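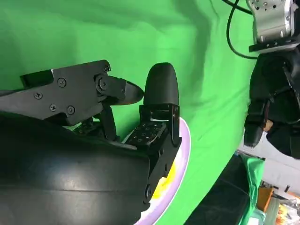 Flicker and Ghost Glow in LED Lamps on a Retrofit Dimmer
Project report, Electrical Installation and Controls
Grurkby College
Submitted 17 Jul 2022

Background

The common room at Eichhorn House has ceiling lights on a single dimmer circuit. The old halogen lamps were replaced with Merier LED lamps, and the rotary dimmer was swapped for a Zadura wireless dimmer module fitted behind a push switch. After the change, residents reported two faults. The lamps flickered when dimmed low, and they gave off a faint glow at night when the switch was off.

The aim of the project was to find the cause of each fault on a bench rig and to recommend a repair that did not involve running new cable. The ceiling in the common room is finished plaster and the college did not want it opened.

The circuit

The switch box has a permanent live and a switched live but no neutral. The Zadura module can be wired in this way. It takes the small current it needs to stay awake through the lamps themselves, even when they are off. With halogen lamps this current has no visible effect. An LED driver behaves differently. It stores the trickle in its input capacitor until there is enough to start the driver for a moment, and this can be seen as a glow or a series of weak flashes.

The module can be set to leading edge or trailing edge. It was supplied set to leading edge. The Merier lamps are marked as dimmable, but the leaflet in the box does not say which type of dimmer they need.

The module also has a minimum load, given in its instructions as 12 W when no neutral is connected. The total for the lamps on the circuit is above this at full brightness. The instructions do not say whether the figure applies to the rated load or to the load at the dimmed level, and this turned out to matter.

Bench rig

We built a copy of the circuit on a board with the same model of module, the same model of lamp and a similar length of cable. The rig was fed through an RCD and an isolating switch. College staff inspected it before it was first energised and again after each change to the wiring. All changes were made with the supply isolated and proved dead.

Light output was measured with a photodiode in a cardboard tube, connected to a small amplifier and a logger. The logger took 1,000 samples a second, which is fast enough to show the normal ripple at twice the mains frequency as well as the slower flicker that people complain about. We covered the rig with a blackout cloth during readings. On the first day we forgot to do this and the readings had to be thrown away, as the workshop lights were showing up in the trace.

Each test was run with the lamps cold, then repeated after they had warmed up.

Results: flicker

With the module on leading edge, the lamps were steady at high settings. As the level was brought down the trace began to show uneven dips, and near the bottom of the range the lamps dropped out completely for short periods. There was also an audible buzz from the module.

Changing to trailing edge removed the buzz. The dips were smaller and began at a lower setting, but they did not go away. At the lowest settings the lamps still dropped out.

We then raised the minimum brightness in the module settings one step at a time. Once the minimum was high enough, the lamps stayed steady across the whole remaining range. The lowest steady level was a little higher with cold lamps, so we used the cold figure. To the eye the room would still be dim enough for watching a film, although this is a matter of opinion and we did not survey the residents.

Results: ghost glow

The edge setting made no difference to the glow. This was expected, because the module is not dimming anything when it is off.

Fitting the bypass sold by Zadura across the lamps stopped the glow completely. The bypass is connected between switched live and neutral at the first lamp, so the trickle current has another path and the lamp drivers do not charge up. With the bypass fitted, the logger showed no output above its own noise.

We also tried putting one halogen lamp back on the circuit in place of an LED. This stopped the glow too, but the colour did not match and it wastes energy.

The bypass became warm in use. We measured its case at almost 70 °C after a long run in a closed box with the dimmer at mid level. The temperature was still within the limit printed in its instructions, but it should not be buried under loft insulation or pressed against cable.

Recommendations

Set the module at Eichhorn House to trailing edge.

Raise the minimum brightness to the cold lamp figure found on the bench, then check it on site and go up another step if needed.

Fit 1 bypass at the first ceiling rose, where a neutral is already present. The work should be done by a qualified electrician.

Keep to one model of lamp on the circuit. We tested no mixed sets of LED lamps.

Limits of the work

The rig used new lamps and a clean workshop supply. The common room shares its supply with a kitchen, and we do not know what effect the appliances there have. The table of readings is in Appendix 2, along with the wiring diagram for the rig. The diagram shows the bypass at the lamp end of the cable. An earlier draft showed it at the switch, which is wrong, as there is no neutral there.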